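Bus bits: the 42, the evening gap and those seats

So the new timetable for the 42 has been in for three weeks now and I've had more emails about it than anything since they moved the stop outside the baths. Thank you to everyone who wrote, even the person who wrote four times. I've ridden it at most hours of the day (not the first one out, I'm sorry, I have limits) and I think I've got a fair idea of what's better and what's worse.

Better first. The morning buses used to leave Guden in pairs, one packed and the next one right behind with three people on it, and that has mostly stopped. They've shifted the second bus back by 12 minutes and taken it round by Tanner's Lane, which means the sixth formers get a seat and the rest of us can hear ourselves think. Lemaire say they'll leave this alone until at least the summer. Gregor Morrison has been noting down the times at the bridge on his way to work and his sheet shows both buses keeping well apart right up to nine o'clock.

Worse is the evening. If you miss the ten past seven from the station there is nothing until half past eight, and the half past eight doesn't go up the hill. It goes as far as the Co-op and turns round! The printed timetable has a little letter "h" next to that departure, and if you hunt for the letter "h" at the foot of the page you'll find it missing. There is a "g" and then there is a "j". I rang up and was told "h" means "does not serve Hill Top", and would I like to fill in a survey. I would not.

What you can do, and I only learned this from Despina Kouris, is get the 300 from stand C instead and ask for the lay-by below the chapel. It isn't marked as a stop on the map at the station but it's in the full timetable under the old name, Chapel Foot, and the drivers do know it. It leaves at a quarter to eight. You'll have five or six minutes uphill on foot at the other end and there are no lights on the first stretch, so take a torch. Your return ticket for the 42 is good on the 300 between the station and Chapel Foot and no further. I've tested this both ways, and one driver did look at it for a long while before he let me on.

On tickets, then. The Cikotach app now does the weekly for both routes, but you have to pick "Guden and District" and not "Guden Town", which is the one it offers you first and costs the same and stops at the ring road. Greer Farquharson bought the wrong one in February and it took her a month to get her money back. Paper weeklies are still sold at the newsagent by the station and on the bus. If a driver tells you they've been withdrawn, they haven't, and you can ask him to check the card behind the cab. Please be nice about it, a lot of them are new and were trained on the Nusunura routes where it really is app only.

Some of you asked about passenger numbers, after the rumour that the Hill Top end was being cut for lack of use. I wrote to Lemaire and got a proper reply from Ewan Pringle in their planning office, quicker than I expected. They recorded 2,802 boardings at the stops above the Co-op in February, which he described as "within the range we'd hope for". I wrote back to ask what the range was, and whether that number includes pass holders, as the machine on the older buses doesn't always beep when you hold a pass up to it. I haven't heard yet. If your pass doesn't register, do say so to the driver and hold it up again, because a ride that isn't on the machine is a ride that never happened as far as the planners are concerned.

Real time displays: the one at the station is right, the one at the baths is showing the old timetable, and the one by the library is showing the time in what I think is another country. I've reported the last two. If you want a fault number to quote when you ring, drop me a line and I'll send it.

And the seats! They're refitting the older single deckers over the next few months and passengers can comment on the fabric. There are swatches in the travel shop, on the counter next to the leaflets. Younes Slaoui went in and came out rather glum, as all of them are grey with a fleck. You can put in your own suggestion on the back of the form, and I'd urge you to.
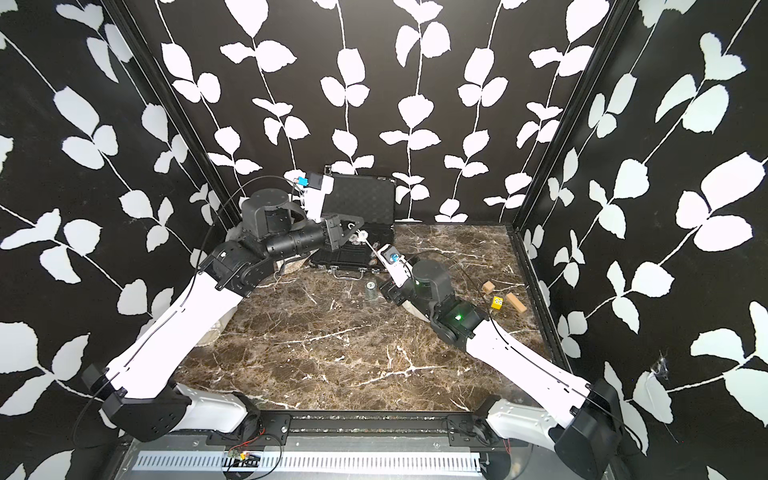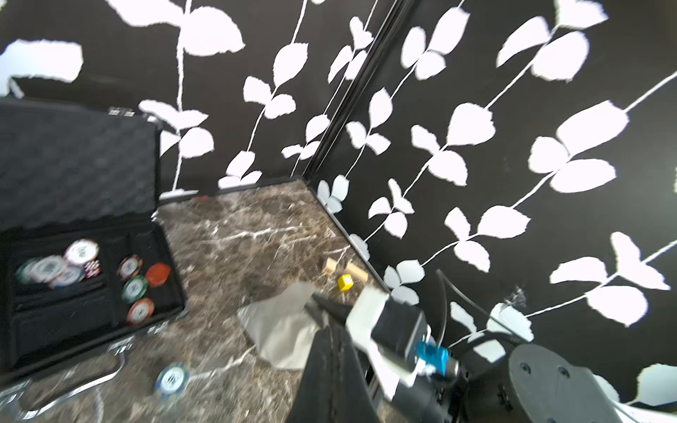
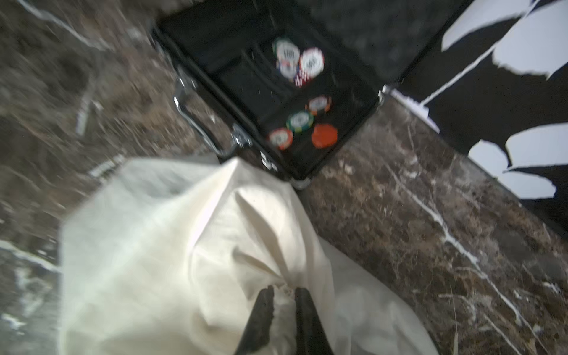
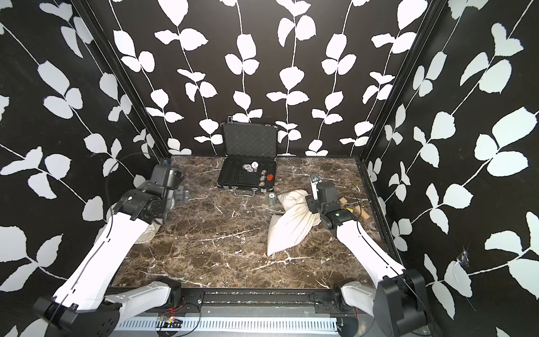 Seat fabric has to do one job above all, and that is to hide what a winter of wet coats and chips does to it. A plain grey shows every mark by Easter. I've put on my form that I'd like something dark with a bold pale pattern, very much like that black wallpaper with the tall white vines going up the back wall. You could lose a fair bit of mud in leaves like those, and you'd know from the other end of the aisle whether a seat was free. The brown marble with the pale streaks would do nicely for the floor too, if it came in something you could mop and not skid on. Greer thinks the vines would make her travel sick on the bends after the quarry and wants stripes, so do put down what you think, and don't just copy me.

Forms go in the box at the travel shop or you can hand them to any driver on the 42. They've told me the drivers have been asked to take them. If one won't, give it to me and I'll walk it round. The shop shuts for lunch from one until two and closes for the day at half past four.

One more thing about the evening gap. I'm putting together a letter asking for the half past eight to carry on up to Hill Top, even if it's only in the winter months, and it'll be a stronger letter with real journeys in it. So if you've been stuck at the Co-op, send me the time, where you were going and how you got home in the end. A couple of lines is plenty. I'll leave your name off if you'd like me to.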